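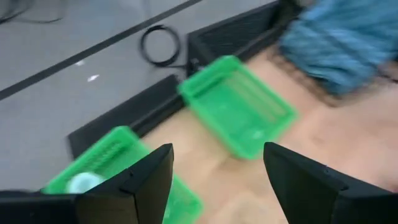

Green plastic basket under the open gripper.

2 min read

We use cookies to remember your settings. Accept / Decline

Susville Reading Notes

A small set of reader notes on novels, typed up from handwritten book journals. Version 2, released 24 Jul 2019.

What is in it
The set has 1,000 notes on 407 novels. Each note is one row in notes.csv. Books are listed separately in books.csv and joined on book_id.

Columns in notes.csv
note_id: number, unique
book_id: number, matches books.csv
page: page the note refers to, blank if the reader gave none
kind: quote, comment or to_read
text: the note as written
journal: Soltow or Plurnley

Spelling was left alone. Crossed-out words were dropped. Where a reader copied out a passage longer than 2,000 characters, we kept the first sentence and put "cut" at the end.

Known problems
Page numbers come from whatever edition the reader had, so they will not always match yours. The Plurnley journals lean heavily toward mysteries. A few to_read notes give a title with no author, and we did not guess. Ratings are missing from the Soltow journals and have been left out of both.

Changes from version 1
Duplicate rows removed. The kind column used to be called type. Fuchs, the script that builds both files, now writes UTF-8.

Use
Free for study and teaching. Please do not try to work out who the readers are.

Contact | © Susville Reading Notes | Back to top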